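BENCH SKILLS 1 -- handout 3: pipettes, stands, racks
Unnur Holst / updated 24 Apr 2021

Read before lab. Not all of this gets said out loud.

Pipette lives on the stand, hanging, plunger up. Never flat on the bench, never with liquid in the tip -- it runs back into the shaft and then its a repair job. Tip off before you hang it up.

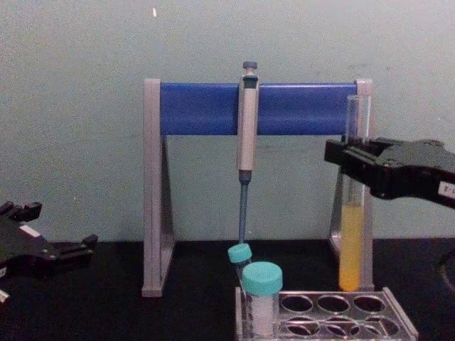

Volumes: the 1000 is for 1000 µL and under, don't wind past the top number. First stop to draw up, second stop to empty. Slow thumb. Most bad numbers last June were fast thumbs.

Glass tubes: hold by the upper half, keep the liquid where you can see it. Read at eye level, bottom of the curve. Open tubes don't go near the bench edge.

Racks -- flat on the bench, all of it. Capped tubes at one end, fill from there, leave the rest of the holes free so you can tell whats been done.

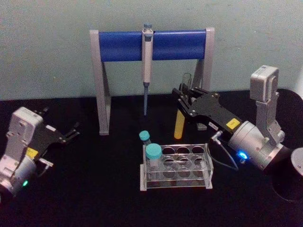
Caps back on as soon as your done with a tube. Label the tube, not the cap (caps get swapped). Write volumes in the notebook at the time, not after.

Questions to Bohdana Lysenko, room 216.

Shares 7 | Comments 2

Related
Handout 2: Weighing and balances
Handout 4: Simple dilutions
Notebook rules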